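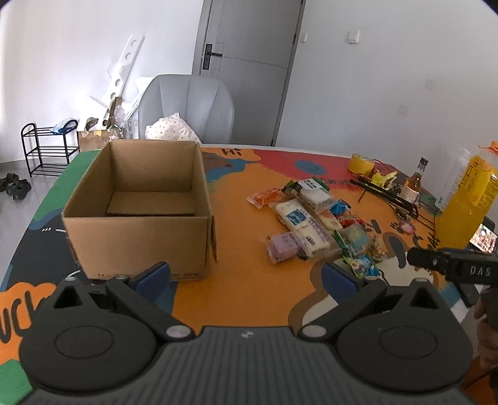
Printed tablecloth with cartoon shapes and lettering.

Home Guides Team Setup Fixtures Support

4. Registering a Squad for a Qualifying Round

Club secretaries use the Nikunard match portal to enter their squad before each qualifying round. Only an account with the Team Manager role can submit a squad. Other accounts may view it but cannot change it.

4.1 Before you begin

Have the players' registration cards at hand, together with the home and away kit colors for the round. Players who have moved clubs must show as "Cleared" in the Transfers tab. Clearance requests for the Mimdale district are handled by Nga Châu at the league office.

4.2 Entering the squad

1. Sign in and select Competitions, then Qualifying Round.
2. Choose your fixture from the list. Check that the venue is correct -- matches moved to the Prarkthorpe ground appear under their original date until the page is refreshed.
3. Select Add Players and enter each card number.
4. Mark the captain and at least one goalkeeper.
5. Enter up to 10 substitutes. The portal does not accept an eleventh name.
6. Select Save Draft.

Note: A draft is not visible to the match referee or to the opposing club.

4.3 Submitting

1. Open the draft and select Check Squad. Any player under suspension is shown in red.
2. Replace the suspended players and run the check again.
3. Select Submit. The status changes to "Received."

CAUTION: A submitted squad is locked. Changes after submission require Form 421, signed by the head coach, and must reach the league office no later than 3 p.m. on the day before the match.

4.4 Error messages

"Card not found" -- The number was typed incorrectly or the card has expired. Renewed cards keep the same number.

"Duplicate entry" -- The player is already listed for another club in this round. Contact the competitions desk (Vlasta Trajkovski or Diệp Doãn) and do not submit until the entry has been removed.

Note: Results and goal scorers are entered separately after the final whistle. Refer to Section 5.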